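Uma manhã em Moltham: Ildikó Kelemen fala do dia aberto

Ildikó Kelemen recebe as visitas à porta e pede que deixem os sapatos no corredor. A Lurico, onde coordena a parte prática do projeto Sosomgate, abre as portas duas vezes por ano, em janeiro e em julho, e desta vez inscreveram-se 23 pessoas, divididas em dois turnos. Eu fui no primeiro.

A demonstração é feita num quarto, com a cama coberta por um lençol de pandas e os objetos pequenos em cima. "Podíamos ter montado uma bancada", diz Kelemen. "Mas as pessoas não arrumam ganchos de cabelo numa bancada. Arrumam em cima da cama."

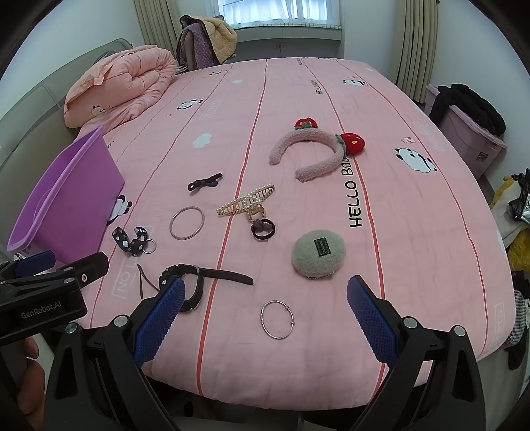
Moltham, 5 de janeiro de 2024

A conversa começou ainda durante a primeira ronda, com Kelemen a falar baixo para não distrair quem trabalhava. Perguntei-lhe por que motivo tinham escolhido acessórios e não, por exemplo, roupa, que também se arruma num quarto.

"Roupa também fazemos, noutros dias", respondeu. "Os acessórios são mais chatos. Uma pulseira fina pousada num lençol quase não tem altura. A pinça tem de descer até ao tecido e fechar sem o levar atrás. Com a bolsinha felpuda é o contrário, agarra-se por qualquer lado, e as pessoas ficam contentes e acham que já sabem."

As pinças usam-se na mão e têm dois dedos, com almofadas azuis texturadas nas pontas. Kelemen insiste que o gesto deve ser lento. Pede a quem experimenta que olhe primeiro para o objeto, decida por onde o vai apanhar e só depois avance. "Quem joga muito às cartas é bom nisto. Não sei explicar porquê."

O peso foi a minha surpresa. Passados poucos minutos o pulso já se queixa, e percebi a regra afixada no corredor: turnos de 18 minutos, com pausa obrigatória. Foi Ildikó Major, responsável pela formação, quem a impôs. As duas têm o mesmo nome próprio e na casa toda a gente as trata pelo apelido.

Major juntou-se a nós a meio da manhã. É mais reservada do que a colega e responde às perguntas por ordem, como se as tivesse numerado. Quis saber o que acontece às sessões depois de gravadas.

"São vistas por uma pessoa. Todas", disse. "No ano passado guardámos 2 446 e deitámos fora bastantes. Uma sessão em que alguém hesita não é má. Uma sessão em que alguém ajuda com a outra mão e não diz nada, essa sai."

E o lençol? Uma visitante tinha perguntado se tantos desenhos e letras não atrapalhavam. Major acha que um fundo liso seria mais cómodo e menos útil. "Em minha casa não há nada liso", disse. Kelemen lembrou que o gancho dourado com pérolas brancas lhe parece a peça mais ingrata do conjunto, por causa da forma, e que a bandolete dos morangos é a que todos querem apanhar primeiro.

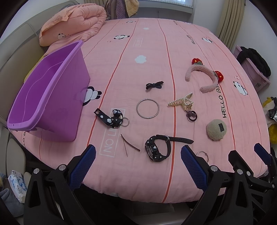
O que vem a seguir

A equipa de Moltham tem 11 pessoas e não conta crescer este ano. A Bognár, que cede o espaço, renovou o acordo até ao próximo inverno, e Kelemen gostava de passar parte do trabalho para uma cozinha. "Gavetas de talheres", disse, quando lhe pedi um exemplo. Major não se mostrou convencida e lembrou que as gavetas exigem duas mãos e muito mais tempo de formação.

Perguntei a ambas se imaginam um robô a arrumar o quarto delas. Kelemen disse que sim, desde que não lhe mexesse nos livros. Major respondeu que prefere que lhe perguntem isso daqui a uns anos.

O próximo dia aberto é em julho. As inscrições fazem-se junto da Lurico, e convém levar meias quentes, que o chão do corredor é de pedra.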